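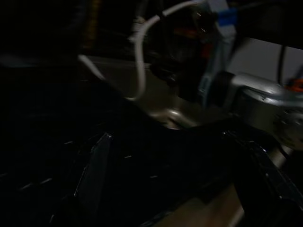
Projektbericht: Verwerfen unbrauchbarer Kamerabilder in der Greifersteuerung

Verfasser: Kristof Mertens, Jasper Wuyts
Abgabe: 22. April

1. Ausgangslage

Die Steuerungssoftware Jendel verarbeitet die Bilder einer am Handgelenk montierten Kamera und leitet daraus Korrekturen der Greifbahn ab. In der im Oktober übernommenen Fassung wurde jedes eingehende Bild ausgewertet, unabhängig von seiner Qualität. Bei schnellen Schwenkbewegungen und in schlecht ausgeleuchteten Bereichen führte dies zu sprunghaften Lageschätzungen, die der Bahnplaner ungeprüft übernahm.

2. Aufgabenstellung

Zu entwickeln war ein vorgeschaltetes Modul, das verwischte oder zu dunkle Bilder erkennt und von der Lageschätzung ausschließt. Die bestehende Schnittstelle zum Bahnplaner sollte unverändert bleiben.

3. Umsetzung

Das Modul trägt die Bezeichnung Sitisex und berechnet je Bild 2 Kennwerte: die Varianz des Laplace-Filters als Maß der Schärfe und den Anteil nahezu schwarzer Pixel. Der Bereich der Greiferfinger wird zuvor maskiert, da deren dunkle Flächen den zweiten Kennwert verfälschen. Glanzlichter auf Metallteilen bereiteten zunächst Schwierigkeiten - sie erzeugen auch in verwischten Aufnahmen harte Kanten und täuschen Schärfe vor. Gesättigte Pixel bleiben daher unberücksichtigt.

Wird ein Bild verworfen, so hält der Planer die letzte gültige Schätzung. Nach 4 verworfenen Bildern in Folge wird die Geschwindigkeit des Arms herabgesetzt.

4. Erprobung

Für die Erprobung wurden 243 Einzelbilder von Hand als brauchbar oder unbrauchbar eingestuft. Als brauchbar galten 157. Die Schwellenwerte wurden an einem Teil dieser Bilder eingestellt und am Rest überprüft. Fehlentscheidungen traten vor allem bei mäßig verwischten Aufnahmen auf, über deren Einstufung auch zwischen den Verfassern keine Einigkeit bestand.

5. Offene Punkte

Die Maske der Greiferfinger ist fest hinterlegt und muss nach jedem Umbau der Kamera neu erstellt werden. Eine Ableitung aus der Fingerstellung ist vorbereitet, jedoch noch nicht in Jendel eingebunden.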